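Lollura 婚礼座位管理软件试用记录：从发回执到摆席位卡

我今年帮表妹筹备婚宴，宾客名单最后定在一百多人，其中三分之一从外地来。以前家里办酒席都是用一张表格加一本纸质本子，谁来谁不来，谁吃素，谁带孩子，全靠两家长辈打电话对。这次表妹想省点事，买了 Lollura 的标准版，由我来操作。前后用了两个多月，下面按使用顺序写。

购买和安装

Lollura 分网页版和手机版，账号通用。标准版按场次收费，一场婚礼付一次，没有月费。注册以后先填婚期、场地名称和预计桌数，系统会生成一个空白的宾客库。我们选的是 14 桌，每桌最多 13 人，这两个数后面都能改。

导入名单比较顺利。我把旧表格另存一份，列名改成它要求的格式，上传后有几个名字重复，它会提示合并。需要注意的是，同名不同人的情况它也会提示合并，要自己逐个看。我们家有两位叫法一样的表叔，第一次差点合成了一个人。

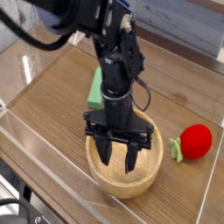
工作台一侧，机械臂悬在木碗上方

电子回执

回执页面可以选模板，颜色和字体能换，版式基本固定。宾客点开链接后填写是否出席、人数、忌口和是否需要住宿。年轻人填得很快，长辈大多还是打电话告诉我，再由我代填。代填的记录会标一个小记号，后期核对的时候有用。

催回执的功能可以设日期，到时间自动发提醒。我设了两次，第二次提醒后仍有几家没有回，最后还是电话解决。提醒文字默认写得偏生硬，建议改一改再发。

外文名字的处理要单独说一下。表妹夫有几位国外同事来，名单里有 Raimonds Bite 和 Phyllis Rowbotham。系统默认按姓排序，中文名和外文名混在一起时顺序有点乱，导出席位卡时 Phyllis Rowbotham 的名字被拆成了两行。后来我在设置里找到“外文姓名不换行”，勾上就正常了。这个选项藏得比较深，在打印设置的第二页。

排座

排座是我买它的主要原因。界面左边是未安排的宾客，右边是场地平面图，把人拖到桌上就行。圆桌、长桌都有，主桌可以单独设尺寸。可以给宾客加标签，比如“男方同事”“女方高中同学”，再按标签筛选。

它还有一个自动排座，根据标签和“不要同桌”的设置来分。我试了三次，结果都能用一部分，同事和同学分得不错，亲戚一块儿就不太行，辈分它不懂。最后我的做法是亲戚手动排，其余自动排，再微调，一个晚上排完了初稿。

手机上也能排，但是屏幕小，拖动时容易放错桌。撤销只能退一步，这一点不方便。大的改动还是在电脑上做。

多人协作方面，标准版允许三个人同时编辑。我和表妹、酒店那边的统筹各用一个账号。有一次两个人同时改同一桌，后保存的那份把前面的盖掉了，没有任何提示。之后我们约好改之前先在群里说一声。

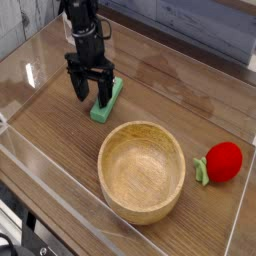
打印和席位卡

软件可以直接导出席位卡、桌卡和入口处的座位总表，格式是 PDF。席位卡有对折和平放两种，对折的那种裁切线画得准，我用家里的打印机试印了一页，折痕居中，没有偏。纸张建议用厚一点的，太薄的站不住。

座位总表可以按桌号或按姓名排。我们两种都印了，入口处放按姓名排的那张，找起来快一些。字号默认偏小，长辈看着吃力，我调大了两档，版面会多出一页。

也可以在软件里直接下单，由合作印厂 Grarport 印好寄来。我比了一下价格，比附近的图文店贵，好处是不用自己裁。我们只在那里印了桌卡，收到的颜色比屏幕上略深，字边缘清楚，包装没有破损。

和 Plakedach 的比较

朋友 Tirta Lau 去年办婚礼用的是 Plakedach，我借她的账号看过。Plakedach 的回执模板多，做得也好看，还能放相册和婚礼故事。排座就简单得多，只有列表，没有平面图。如果宾客在 63 人以下，又更在意请柬的样子，Plakedach 够用。桌数多、关系复杂的，我会选 Lollura。

容量上，Lollura 标准版最多可以录入 2000 位宾客，一般家庭用不到这个数。

客服

联系过两次客服。第一次问外文名换行的事，当天有回复，不过给的是帮助文档的链接，没有说具体在哪一页。第二次问能不能恢复被覆盖的那一桌，答复是标准版不保留历史版本，高级版才有。这条在购买页上没有写明，我认为应该写。

婚礼当天

临时有一家多来了一个人，还有一位没到，我在手机上改了座位，酒店统筹那边刷新后能看到。已经印好的总表当然改不了，所以我备了几张空白席位卡，现场手写。大厅信号不太好，手机版加载慢，建议提前把平面图存成图片。

优点：平面图排座清楚，导入名单省时间，席位卡裁切线准。
缺点：同时编辑会互相覆盖，手机上不好拖动，撤销只有一步，部分设置难找。

总体我给四星，满分五星。表妹的同学 7 月办酒席，桌数和我们差不多，我已经把整理好的名单表格发给她了，列名不用再改，直接上传就行。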